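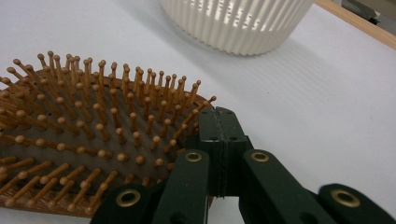 Hand-held gripper, green linkage version, beside the head of a wooden-pin hairbrush. View from the gripper camera.

Willia Grasp Comparison Set — Data Card

Summary
The Willia set supports the comparison of two hand-held grippers, Zanden and Nindolau, on small household and personal care objects. It contains 853 recorded grasp attempts, of which 776 are released for general use. The remainder are withheld pending review of their timestamps.

Maintainers
Inès Lacroix (recording protocol, hardware)
Nadège Barbier (annotation, release)

Hardware
Both grippers are operated by hand and carry a camera that looks down toward the fingers. The Zanden unit is the dark green linkage design with brass eyelets at the pivots. The Nindolau unit uses parallel sliding jaws. The Vidal controller records jaw opening and camera video on a single clock. Firmware was held constant from August onward; earlier sessions are not part of this release.

Recording procedure
Each attempt begins with the gripper open and ends when the object has been released or the operator stops the recording. An attempt lasts no longer than 30 seconds. Operators approach from the side of the object nearest to them unless the session sheet states otherwise. Other items may remain on the table and are not annotated.

Annotations
object: name from the object list
gripper: zanden or nindolau
contact: first video frame in which a finger touches the object
outcome: held, slipped, missed or stopped

Contact was marked by hand. Brushes and other objects with pins or bristles proved difficult to mark, and their contact values should be treated as approximate — two annotators often differed by several video frames.

Known limitations
The linkage fingers hide part of the object in many recordings. Lighting was not controlled between sessions. Over 200 attempts come from a single operator, and results by gripper should be reported with and without that operator.

Access
Requests are reviewed by the maintainers each Thursday. Please state the intended use and whether the withheld attempts are also needed.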